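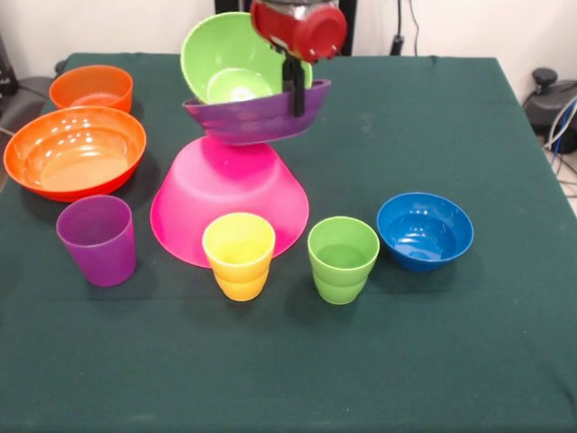
Informe de avance a la Fundación Kirkegaard
Programa de comedor y huerta del centro vecinal Lavari
Primer semestre
25 de julio de 2025

Estimado Neville Inskip, estimado equipo de la fundación:

Les escribo con unas semanas de retraso, y les pido disculpas por ello. Quise esperar a tener cerradas las cuentas de junio para no mandarles un informe con huecos, y además tuvimos el cambio de proveedor de gas, que se llevó más tardes de las que yo hubiera querido. Ahora sí, con la carpeta completa sobre el escritorio y un mate al lado, les cuento cómo va el programa que ustedes sostienen desde el año pasado.

Para quienes lean esto sin haber visto los informes anteriores: el comedor funciona en el salón grande de Lavari, con almuerzo para chicos de la escuela primaria y para personas mayores del barrio, y la huerta ocupa el terreno de atrás, el que linda con la calle Rillbridge. Las dos cosas nacieron separadas y durante mucho tiempo se llevaron bastante mal entre ellas, porque la huerta producía acelga cuando el comedor necesitaba zapallo, y al revés. Buena parte de lo que pedimos en la solicitud tenía que ver con eso, con lograr que una mano supiera lo que hacía la otra.

El comedor en números

En junio tuvimos 421 personas inscriptas, contra las 503 que habíamos previsto en el plan original. Prefiero empezar por este dato porque sé que es el que más les va a llamar la atención. La diferencia se explica en gran medida por la apertura del turno de almuerzo en la escuela de la avenida, que tomó a muchos de los chicos más grandes. Para esas familias es una buena noticia, ya que los chicos comen sin tener que caminar once cuadras, y nosotros la tomamos así. Pero nos obliga a rehacer las cuentas del segundo semestre, y más abajo les propongo cómo.

Entre los mayores, en cambio, la inscripción subió. Llegan sobre todo por recomendación de la sala de salud, y muchos vienen solos. Florencia Olivares, que coordina la cocina, notó enseguida que este grupo come más despacio y se queda más tiempo en la mesa, así que corrimos el horario: primero almuerzan los chicos, que tienen que volver a clase, y después los grandes, sin apuro. El cambio parece menor escrito así, pero ordenó el mediodía entero. El salón está menos ruidoso y la cocina puede sacar la comida en dos tandas, con una sola olla grande por vez.

También ajustamos el menú. La nutricionista de la sala revisó las planillas en otoño y nos pidió más legumbres y menos fideos, cosa que los chicos recibieron con la alegría que ustedes se imaginan. El guiso de lentejas fue resistido durante casi todo un mes. Florencia fue probando, le bajó el comino, le puso zapallo de la huerta cortado bien chico, y hoy es un plato que se repite. Los garbanzos siguen siendo un problema. Seguimos intentando.

La huerta

El terreno venía cansado, y el primer bimestre se fue casi completo en mejorar la tierra. Con parte de los fondos compramos compost y levantamos seis canteros nuevos sobre el costado norte, donde da el sol hasta media tarde. En el costado sur dejamos lo que ya había, que son las aromáticas y el limonero, más una hilera de romero que creció tanto que hubo que podarla dos veces.

Entre enero y el cierre de junio la huerta entregó a la cocina 693 kilos de verdura, pesados y anotados en el cuaderno que cuelga junto a la puerta. Lo que más salió fue zapallo, seguido por la acelga y el tomate. El tomate tuvo un verano muy bueno y un final triste, con una mancha negra en la hoja que nos hizo perder las últimas plantas. El vivero Clurkberg nos recomendó rotar ese cantero y dejarlo un año sin tomate ni pimiento, y eso hicimos: ahora hay habas, que además le vienen bien al suelo.

En cuanto a la coordinación con la cocina, que era el objetivo número dos de la solicitud, puedo decirles que mejoró mucho y que todavía le falta. Hacemos una reunión corta cada quince días en la que Florencia dice qué piensa cocinar y el equipo de la huerta dice qué va a estar listo. Al principio duraba casi dos horas y salíamos todos enojados. Ahora dura media y sale una hoja escrita que se pega en la heladera. En mayo hubo un desencuentro con la remolacha, que se cosechó toda junta y no había dónde guardarla. Terminamos haciendo conservas en vinagre durante tres tardes seguidas, y todavía quedan frascos en la despensa para quien se anime.

Talleres

Teníamos comprometidos dos ciclos de talleres y cumplimos con uno y medio. El de cocina económica se dio completo, ocho encuentros, con 48 participantes en total. Vinieron madres, abuelas, varios padres jóvenes y un grupo de tres hermanos adolescentes que no faltaron a ninguna clase. El encuentro sobre pan fue el que más gente juntó y también el que más enchastre dejó. Nos pidieron repetirlo, y lo vamos a repetir.

El ciclo de huerta en casa quedó por la mitad. Dimos los encuentros de almácigos y de compostaje en balcón, y suspendimos los otros dos por las lluvias y, les soy sincera, por cansancio del equipo. Los reprogramamos para la primavera, que de todos modos es mejor época para que la gente se lleve plantines y no se le mueran a la semana. El dinero reservado para esos encuentros está sin gastar y figura aparte en la planilla adjunta.

Gastos

La planilla completa va en el anexo, con los comprobantes ordenados por mes. Les adelanto lo principal para que no tengan que ir a buscarlo:

Alimentos frescos y secos: por debajo de lo presupuestado, por la menor inscripción y por lo que aportó la huerta.
Gas: por encima de lo presupuestado. El aumento de marzo nos tomó a todos desprevenidos, y por eso cambiamos de proveedor.
Equipamiento de cocina: en línea con lo previsto. Se renovó parte de la vajilla y se arregló el horno chico, que calentaba de un solo lado.
Huerta: en línea con lo previsto, con los canteros ya pagados en su totalidad.
Talleres: por debajo, por los encuentros pendientes.
Honorarios: sin cambios.

En la visita de otoño, el señor Inskip nos preguntó si convenía comprar un segundo freezer. En ese momento le dije que sí con mucho entusiasmo, y ahora quisiera corregirme un poco. Con las dos tandas y el menú acordado con la huerta, el freezer que tenemos alcanza para casi todo el año. Donde sí nos falta lugar es en la despensa seca. Si a ustedes les parece bien, preferiríamos usar esa partida en estanterías metálicas y en recipientes con tapa para harina, arroz y legumbres. Tuvimos gorgojos en abril y tiramos una bolsa entera de harina, y no quisiera pasar otra vez por lo mismo.

Dificultades

La más seria fue el techo del salón. Con las lluvias fuertes de fin de otoño se filtró agua sobre la esquina donde comen los mayores, y durante dos semanas hubo que correr las mesas y achicar el espacio. El arreglo provisorio aguanta, pero va a hacer falta cambiar las chapas de ese sector antes del próximo verano. Pedimos tres presupuestos y recibimos dos. No les estamos pidiendo que lo cubran ustedes: lo menciono porque si la obra se hace en noviembre vamos a tener que cerrar unos días, y eso va a aparecer en las planillas de asistencia.

La otra dificultad es la de siempre, la gente. En la cocina trabajamos con un equipo chico, y cuando se enferma una persona se nota enseguida. En junio hubo una semana de gripe en la que Florencia cocinó prácticamente sola, con el menú reducido a sopa y tortilla. Nadie se quedó sin comer, pero no es manera de trabajar. Estamos armando una lista de suplentes pagos por jornada y quisiéramos destinarle parte de lo que no se gastó en alimentos.

Lo que proponemos para el segundo semestre

Ajustar la meta de inscripción a la cantidad real de junio y revisarla en octubre, cuando sepamos si el turno de la escuela continúa.
Pasar la partida del freezer a estanterías y recipientes para la despensa.
Reasignar una parte del ahorro en alimentos a las suplencias de cocina.
Completar los dos encuentros pendientes de huerta en casa y repetir el de pan.
Sembrar en agosto con el calendario que ya acordamos con la cocina, con más zapallo y bastante menos remolacha.

Necesitaríamos su respuesta sobre las dos reasignaciones antes de la siembra, aunque sea por correo, para poder encargar las estanterías con tiempo. Si prefieren conversarlo, estoy en el centro todas las mañanas y con mucho gusto los llamo.

Por último, quiero agradecerles la paciencia con el informe anterior, que mandé con una hoja repetida y otra faltante, y la amabilidad con que me lo hicieron notar. Quedan invitados al almuerzo de primavera, que este año va a ser en el patio si el tiempo acompaña. Habrá guiso de lentejas y remolacha en vinagre, toda la que quieran.

Con mucho cariño y agradecimiento,

La coordinación general
Centro vecinal Lavari

Anexos: planilla de gastos del semestre, copia del cuaderno de la huerta, listas de asistencia a los talleres y los dos presupuestos del techo.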